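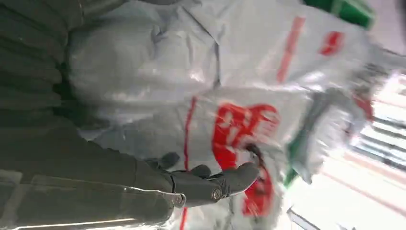

Gripper loses position after a finger pad change - do I need to re-home it?

Hsin-yi Chiang
We run one arm at the Hidunbridge site, moving woven sacks from a pallet to an infeed table. On Monday I replaced the finger pads. Since then the controller reports the fingers closed while there is still a visible gap between the pads. Arm position is fine. Do I have to re-home the gripper, or is this a parameter?

grisitz_maint
Re-home the gripper after any pad change. The controller stores the closed position as an encoder count, and new pads are thicker than worn ones, so the stored value no longer matches the hardware. Procedure on ours:

1. Arm in maintenance mode, air and load off.
2. Open the fingers fully and clear the stored stroke limits.
3. Run the homing routine with nothing between the pads.
4. Write down the new closed count. Ours went from 3,370 to a lower figure with new pads.
5. Cycle it 16 times empty, then check the count again.

If it drifts during step 5, look at the finger linkage before you touch any parameters.

chiu
same thing happened to us, power cycle fixed it

stalia_cell2
A power cycle only helps if your controller homes on startup. Many don't. Also, a gap with new pads is odd - thicker pads should touch early. Check that both pads are seated and that the screws are not standing proud on the inside face. I would do that before homing, or you will store a bad value. Then set grip force back to what you had. Ours is at 80 percent for full sacks, and homing resets it to the default.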